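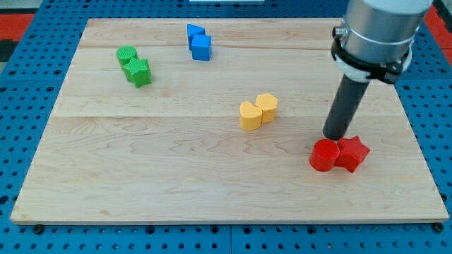 Block board on the blue table, with the colors paired up and the arm down behind the red two.

About Us

Hi, I'm Araba Eshun, and I run Skillitz, a small robot school in Gildale. We teach people how to work around robot arms without picking up bad habits (I had plenty of my own when I started, so I know what I'm talking about!). Our students are apprentices, shop teachers, a few retired folks, and lately a steady stream of people whose bosses bought an arm and left it in the crate.

We opened with one bench and a borrowed whiteboard. Now we've got 2000 square feet behind the old seed store and more extension cords than I'd like to admit to.

What we care about

Mostly, house rules. I spent years in plants where the rule book was a binder on a shelf, and I wanted ours short enough to say out loud. So we wrote our own, and we call them the Abugri rules after the street I grew up on. They sit on top of the national and international robot safety standards and don't replace them - if you work in a factory, your factory's rules come first, always.

The ones you'll hear on your first morning:

Say "moving" before you start a program, and wait until everyone at the table has answered.

New programs run slow the first time through. Yes, even if you only changed one line.

Hands stay off the table while the arm has power. If a block tips over, stop the arm, then reach.

Write down the starting layout before you touch anything. "Same as last time" doesn't count, I will send you back to do it again.

Whoever is holding the stop button does nothing else. No phone, no coffee, no helping.

We practice all of this with plain colored blocks, cylinders and stars and hearts and so on, on a wooden board. People sometimes expect something fancier, but sorting by color makes it really easy to see whether the finished layout matches what you wrote down, and a block that gets knocked onto the floor costs us nothing.

Who you'll meet

Me, most days. Myroslav Hnatiuk teaches the evening group and looks after Illska, our logging sheet, which started as a page in his notebook and is now what every class fills in at the end of a run. He reads them all. If you leave the "what went wrong" box blank he'll come find you, very politely.

Classes

The basic course runs 2 days and costs $300, or $400 with the practice evening added on. Lunch is on you, but the bakery next door is great. We close for the second half of December and use the time to go back over the rules and fix whatever didn't make sense to people that year.

Come by and watch a class before you sign up if you like, just ring the bell and wait for one of us to walk you in.

Print this page | E-mail this page

Comments

Dale_R: Took the basic course in spring. The "moving" thing felt silly for an hour and now I do it at work with the forklift.

PKowal: Does the practice evening have to be the same week?

Araba: Nope, any evening that has room! Just tell Myroslav ahead of time.

shopteacher_lin: Could I get a copy of the rules for my classroom wall? Happy to credit you.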